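Chapter 4
Ritual Without a Temple

Before you start: have the reading log from Chapter 3 handy. We come back to it twice.

Most people who say they have no religion still have rituals. They light a candle on the anniversary of a death. They set the table a certain way in May when the family comes. They touch the doorframe on the way out and feel a bit off all day if they forget. Ask them what it is and they'll shrug. Habit, they say. Maybe it is. This chapter is on the difference between a habit and a ritual, and whether the difference holds up once nobody in the room believes in a god.

First a working definition. A ritual is a repeated act, done in a set way, that means more to the people doing it than the act gets done. Clumsy sentence. Read it again. Brushing your teeth gets your teeth clean and that's the end of it. Washing your hands before visiting a grave gets your hands clean too, but that wasn't why you did it.

Problems with this right away. Who decides what an act means? If I mumble through a blessing while thinking of lunch, was it a ritual? And if I'd never call my morning walk sacred but would fall apart without it, what then? Keep both cases in mind. They'll be used in section 4.2, under Attention, and again in the excercises.

Three views to know for this chapter.

The inheritance view. Secular rituals are leftovers. The belief drained out and the shape stayed. On this view a naming ceremony with no baptism is a cup with nothing in it. Strong on history, weak on explaining why people with no religious past at all, two generations back, keep making up new ones.

The function view. Rituals do a job: calm people, bind groups, mark time. Belief was only ever one way of getting the job done. Popular, easy to teach. Also easy to stretch until it covers everything, football and tax season included.

The attention view. The one this book leans toward, so read it with some suspicion. A ritual is a way of deciding ahead of time that you will pay attention to something. The set form carries you there on days when you don't feel like it. On this view the god is optional but the paying attention isn't.

A case. The Eltness silence, which comes up all through Part Two. A lakeside town, 2,000 people, one chapel that closed when the roof went. The building at Cudgate, up the hill, was turned into a hall. People started going in at 7 in the morning to sit quietly before work. No leader, no text, no songs. A bell at the start and a bell at the end. After one winter there were 71 regulars, some churchgoers from before, most not. When a newcomer suggested dropping the bell as a bit churchy, the place nearly split over it.

Why the bell? Under the inheritance view the answer is simple, the chapel had one. Under the function view, it tells you when to stop. Neither one explains the anger. People don't get that upset over a timer. Something had been put into the bell by the months of hearing it – attention, if we're right, though section 4.3 gives the other side its say.

Contrast with Brallcombe. Same idea, copied on purpose, with a printed guide and a schedule. 100 people the first week. Gone by the end of summer. The form was all there and it hadn't been given time to mean anything. Careful here though: two towns is not a proof. Could be the weather. Could be the parking.

Handling everyday things with care comes up in a lot of the student journals too. Folding, sweeping, sorting, laying out clothes. Many traditions treat chores as practice and plenty of people with no tradition land in the same spot on their own. Whether a chore can be a ritual if it also needs doing anyway is the question for 4.4.

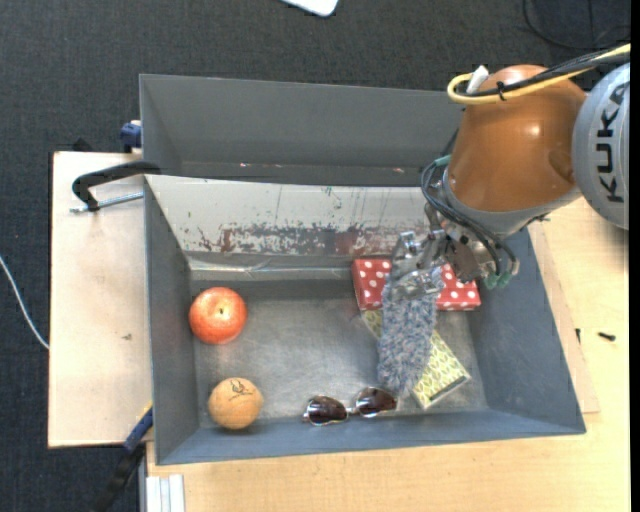
Oosthuizen objects that attention is too generous a test: a person can pay close attention to a crossword, and no one wants to call that a spiritual life. The chapter would be better off, on this account, asking what the attention is for. Does it make you kinder? Does it change how the rest of the day goes? If not, call it a hobby and be done.

Fair point, and it isn't fully answered in this book. Partial answer: attention may be neccessary without being enough. Hold on to that wording, you'll need it for the essay.

Terms to know by the end: ritual, habit, set form, inheritance view, function view, attention view, empty form.

Warm-up, before 4.1. Write down one thing you do the same way every time. Skip it tomorrow. Note what you felt, if anything – boredom counts. Bring the note to class.

4.1 Habit and Its Limits

A habit runs best when you don't notice it. Start there.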